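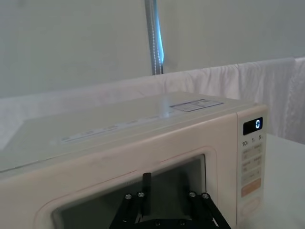 Skandside Allotment Club, Soup & Preserves Group

Okay, thread time. I've been promising one on dried beans since the spring and my pods are finally rattling, so let's talk about growing, drying and cooking your own. It's a long one, get a drink.

1/ First off, why bother? A bag of beans at the store costs next to nothing, I know. But a bean that was on the plant a month ago cooks faster, keeps its skin and tastes like chestnuts and potatoes and a little bit like grass (in a good way!!). I grew one short row my first year and ate them all in two dinners. The next year I ripped out the zucchini.

2/ I grow pole beans up string. Bush beans are easier and they ripen all at once, but our plots are narrow and the only free space is up. My row is 4 steps long, with poles at both ends and a wire across the top. Last year I used bamboo and it folded over in the first big wind, so now it's hazel, cut thick.

3/ The variety I keep coming back to is one we call Odano. It came to our seed swap in an envelope with just that word on it and we've never found out more. Cream with a maroon splash around the eye. Thick skin, very creamy inside, makes a broth you'd happily drink from a mug. If anybody out there knows it under another name, please tell me!

4/ Second favorite is a little black one labeled Cui. Small, shiny, super productive, a bit late for us. In a cold September it just sits there being green and I start bargaining with it. Worth it for the color of the cooking water alone, which goes nearly purple.

5/ Sowing. I start mine in paper pots on a windowsill, one bean per pot, and move them out when the nights have warmed up. You can sow straight into the ground but our slugs think that's a buffet. Don't soak the seed overnight first. I did that for years because a book said to and lost half of them to rot.

6/ Plants go a hand's width apart. Water well when they flower, then back off once the pods are fat. No feeding! I fed mine one summer and got the most gorgeous leaves you ever saw and a cereal bowl's worth of beans.

7/ Now the hard part: leave them alone. You'll want to pick green ones. Pick from a different plant. If you keep taking young pods the plant keeps flowering and you'll have flowers in October and nothing dry.

8/ They're ready when the pods are tan and papery and you can hear the beans when you shake them. If rain is coming and they're only yellow and leathery, pull the whole plant and hang it upside down under cover. They'll keep ripening for a couple of weeks off the root. My shed looks like a haunted barn right now and I love it.

9/ Shelling! Small harvest: do it by hand in front of a movie. Big harvest: everything into an old pillowcase, tie the top, walk on it in socks. Then pour from one bucket to another outside in a breeze and the bits blow away. Check which way the breeze is going. I have had pod in my hair for a whole evening.

10/ Sort them. Spread a layer on a tray and take out anything shriveled, split or with a tiny round hole. The hole is weevil. Weevils are why the next post exists.

11/ Once they're properly dry (bite one, your tooth shouldn't leave a mark) put them in the freezer in a sealed container for a week. Let the container come back to room temperature before you open it or you get condensation all over your nice dry beans. Then into jars. I skipped the freezer once and by February I had a jar that moved.

12/ I weighed mine last year for the first time. 1516 grams off that one row, Odano and Cui together. I was so proud I wrote it on the shed wall in pencil.

13/ Seed for next year: set it aside BEFORE you start cooking. Pick the best-looking beans from the healthiest plants, put them in a paper envelope, write the name and the year. I keep almost 200, which is far too many for me, and the extras go to the swap.

14/ Right, cooking. Soak overnight in plenty of cold water with a spoonful of salt. Yes, salt! The old advice about it making the skins tough has never matched what happens in my pot. Salted soaking water gives me softer skins and beans that taste of something all the way through.

15/ Drain, cover with fresh water by a couple of inches, bring up to a real rolling boil and hold it there for a good 10 minutes. Please don't skip the boil. Undercooked kidney-type beans can make you properly sick, and a slow cooker on low doesn't get hot enough to fix that by itself. Boil first, slow cook after if you like.

16/ Then turn it right down so the surface just shivers. In with half an onion, a bay leaf, a couple of squashed garlic cloves and more olive oil than feels reasonable. Lid mostly on. Fresh-crop beans can be tender in 30 minutes, old ones might want two hours. Start tasting early, and taste five beans each time. One soft bean tells you nothing about its neighbors.

17/ No tomatoes, vinegar or lemon until they're soft. Acid keeps them firm forever. Learned this with a chili that we ended up eating at half past ten at night, crunchy.

18/ Let them cool in their own liquid. This might be my biggest tip in the whole thread! They finish off gently, they stop splitting, and the broth thickens up. KEEP THE BROTH.

19/ What I do with a pot over the week. Night one, in a bowl with their broth, good oil, black pepper, toast. Night two, soup with whatever greens are being eaten by caterpillars fastest. After that, mashed on bread with a lot of lemon, or fried hard in a pan until the skins go crisp and then an egg on top.

20/ Reheating for lunch: beans and a splash of broth in a bowl, plate over the top, medium power in the microwave, stir halfway. On full power they pop and you'll be wiping the ceiling of the thing with a paper towel. Medium is plenty.

21/ They freeze really well too. I do flat bags, beans with enough broth to cover, laid down so they stack like books. A flat bag thaws in a bowl of cold water while you're chopping the onion.

22/ A few questions I got last time I posted about this. Can you plant beans from the supermarket? Often yes, they're just seeds. You might get a type that hates your climate, but a handful costs pennies, so go for it and see.

23/ Do different beans cross if you grow them side by side? Common beans mostly pollinate themselves, so usually no. Runner beans are another matter, the bees love them and they'll mix with other runners all over the place. I got some odd speckled ones once from growing two runners together. Delicious, never saw them again.

24/ Can you do it in a pot on a balcony? Yep. Biggest pot you can carry, bush type, as much sun as you've got. You'll get a dinner or two out of it and the flowers are lovely.

25/ My plants got rust, are the beans okay? If it's orange freckles on the leaves late in the season, mine have had that and the beans inside were fine. Clear the leaves away afterward and grow them somewhere else next year.

26/ The one I'm excited about for next season is called Bindus. A plot neighbor gave me a matchbox of them: round, pale yellow, tiny, like beads. Supposed to cook down to almost a cream. I'm growing the whole matchbox for seed and I am not allowed to eat a single one. We'll see how long that lasts.

27/ If you're near Skandside, the bean swap is in November in the big hut, starting at 11 in the morning. Bring dry seed in labeled envelopes, or bring nothing and take a few home. There'll be soup. If you've got a mug with a handle, bring that too, we always run short.

28/ And if you grow a bean your grandma grew, or one with a silly name, or one you found at the back of a drawer, put it in the replies with a description. I want to hear about all of them!

29/ Oh, one more, I forgot to say about the strings. Use jute or some other natural twine. At the end of the year you can cut the whole tangle down and throw it on the compost in one go. I spent an entire afternoon picking nylon out of dead vines the first year and I'm still finding bits of it in the carrots.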